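About us

Claverora is a small test house for grippers, arms, cameras and controllers. We do not build robots and we do not sell them. Companies send us two or more products which look the same on paper, and we try them on the same tasks, with the same people, and write down what we find.

The company was started by Edvin Lunde, who before this worked as a service engineer and was tired of reading data sheets. The first job was a comparison of two controllers for Dristholm, done in a rented room in August with the windows open. Today we are eight people and our list has 144 finished comparisons, of which 116 are about grippers.

Most of our gripper work begins by hand. Before a gripper goes on an arm, one of us holds it and tries it on ordinary things from a home or an office – a plug and a power strip, for example, are on our standard list. In this way we learn early if the jaws are too wide, or if the handle makes the wrist tired, and the client can still change the design without big costs. 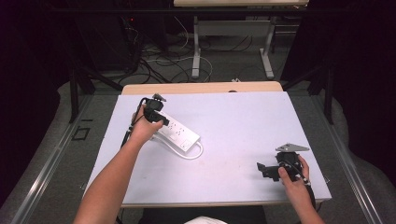

How we test

A plug is a good test object. It is stiff, but its cable is not, and the cable pulls the plug to one side when you do not expect it. We let the bare hand and the hand-held gripper share the table, and we note which parts of the task the person prefers to give to which one. Later the same task is repeated with the gripper mounted on an arm.

Every product gets the same number of tries, also when it is clear after the first hour which one is better. Clients sometimes ask us to stop earlier. We say no to this, in a friendly way.

Who we work with

Our longest cooperation is with Pidov, who send us each new version of their jaws. For Rautiainen we compare wrist cameras and the mounts for them. We also take smaller jobs from schools and from single inventors, if they can wait a little.

Visit us

On Wednesday afternoons the test room is open for clients. Please write to Edvin before you come, and bring your own cables.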